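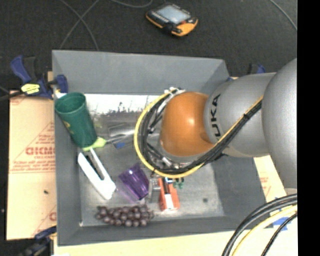 Figura 4-1. Brazo con la cubeta de objetos variados sujeta mediante mordazas. El mando de programación está en el suelo, detrás de la cubeta.

4. Preparación y uso de la celda de picking

Este capítulo se aplica a las celdas Sorow instaladas en las salas de Urnville y Clesberg. Contiene las reglas de trabajo para la fijación de la cubeta, la carga de objetos, el guiado de cables y las pruebas a velocidad reducida. La puesta en marcha eléctrica se trata en el capítulo 3 y el mantenimiento del brazo, en el manual del fabricante.

Solo puede trabajar en la celda el personal que haya recibido la formación interna Caron y figure en la hoja de autorizados. Las visitas permanecen detrás de la línea del suelo aunque el brazo esté parado.

4.1 Antes de entrar

1. Compruebe en el panel que el selector está en modo manual reducido (T1).
2. Retire la llave del selector y llévela encima. No la deje puesta ni se la entregue a otra persona mientras haya alguien dentro.
3. Pruebe la parada de emergencia del mando y la del armario. Las dos deben cortar los accionamientos. Si una falla, coloque el cartel de fuera de servicio y no continúe.
4. Coja el mando y compruebe que el mensaje 2461 (protección de operario abierta) aparece en pantalla al abrir la puerta.
5. Anote la hora de entrada en el registro de la celda.

Nota: el mensaje 2461 es propio de la configuración Sorow. En los armarios que todavía no se han actualizado aparece solo un texto genérico.

4.2 Fijación de la cubeta

La cubeta no se atornilla, para poder cambiarla entre series. Se sujeta con mordazas de barra por el borde.

1. Coloque la cubeta sobre la base, apoyada en toda su superficie. Si el fondo balancea, revise la base antes de apretar nada.
2. Monte las mordazas en el borde, repartidas de modo que haya sujeción en lados opuestos. No utilice una sola mordaza, ni siquiera para una prueba corta.
3. Oriente los mangos y las barras hacia fuera. Ninguna parte de la mordaza debe entrar en el volumen de trabajo de la pinza.
4. Apriete a mano y empuje la cubeta desde cada lado. No debe desplazarse.
5. Si ha movido la cubeta, repita la calibración de la base (programa 411) antes de lanzar cualquier ciclo.

PRECAUCIÓN: las mordazas situadas en el lado del brazo son las que más se golpean. Compruebe la distancia con el brazo en la posición más baja del programa, no en la de reposo.

Las superficies auxiliares junto a la cubeta (tableros, cartón, papel protector) tienen que quedar planas y sin bordes levantados. La cinta adhesiva se admite para marcar posiciones. No sirve como fijación de la cubeta ni de ningún elemento que pueda recibir un golpe.

4.3 Carga de objetos

Los juegos de objetos mezclan a propósito formas y materiales: vasos de plástico, piezas transparentes, cajas pequeñas, racimos de uvas. Por esa mezcla, las reglas de carga son más estrictas que en una celda con pieza única.

1. Cargue siempre con los accionamientos desconectados.
2. Vuelque o coloque los objetos por debajo del borde de la cubeta. Lo que sobresalga se retira.
3. No supere el 80 % de la carga máxima indicada en la ficha del juego.
4. No introduzca vidrio, cuchillas, recipientes con líquido ni baterías sueltas.
5. Separe los objetos metálicos alargados de las paredes – una varilla encajada en una esquina puede doblar los dedos de la pinza.
6. Los objetos transparentes o translúcidos se registran aparte en la hoja de serie. El sistema de visión los detecta peor y el número de reintentos suele subir.

Los objetos rotos se dan de baja. No se reparan con cinta ni con pegamento.

4.4 Cables y mangueras

El paquete exterior de cables acompaña al brazo y necesita holgura para girar. Un lazo demasiado corto tira de los conectores; uno demasiado largo engancha los objetos o el borde de la cubeta.

– Mueva cada eje hasta el límite del programa, en T1, y observe el lazo en todo el recorrido.
– Las bridas no deben estrangular la funda. Corte los sobrantes a ras.
– No añada cables al paquete sin autorización. Si es imprescindible para una prueba, retírelos al terminar.
– Los cables que van por el suelo no deben cruzar la zona de paso del operario.

PRECAUCIÓN: deje el mando en su soporte cuando no lo tenga en la mano. En el suelo puede pisarse y su cable puede quedar atrapado.

4.5 Primer ciclo de prueba

1. Salga de la celda con el mando, sin cerrar todavía la puerta.
2. Seleccione el programa 1102 (aproximación sin cierre de pinza).
3. Mantenga el pulsador de hombre muerto en la posición central y ejecute paso a paso.
4. Detenga el movimiento en el punto más bajo y compruebe la distancia a las paredes, a las mordazas y al objeto más alto.
5. Repita el ciclo completo en T1. Si hay contacto con la cubeta, suelte el pulsador, retire el brazo en vertical y vuelva al apartado 4.2.
6. Cierre la puerta, rearme y pase a automático solo cuando el ciclo en T1 haya terminado sin avisos.

Nota: desde la revisión de septiembre, el paso 4 se hace también después de cada cambio de juego de objetos, aunque la cubeta no se haya tocado.

4.6 Registro

Anote en la hoja de serie el juego cargado, el programa, los avisos y cualquier contacto con la cubeta, por leve que sea. Las hojas de Clesberg se envían a Urnville al cerrar la serie.

Revisión del capítulo: 30/11/2022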